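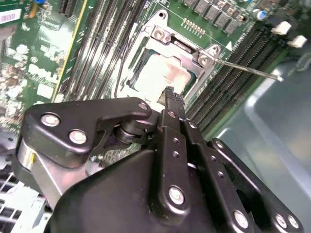 Workshop tips — arm near open boards

Droser bench rules, short version. Updated Jun 8, 2021.

Power off, cord OUT, before the arm goes anywhere near a CPU socket. Ground the chassis first, then yourself.

Load plate all the way open, lever clear. Check twice.

Slow speed only over the socket — up to 10 mm a second, no faster. Straight up on the lift, no twisting.

Old paste gets wiped off before the chip goes in a tray. Lint free cloth, not paper towl.

Hands out of the case while the arm is live. Stop button within reach, allways.

Bent pins? Stop, tag it, send to Urkstead.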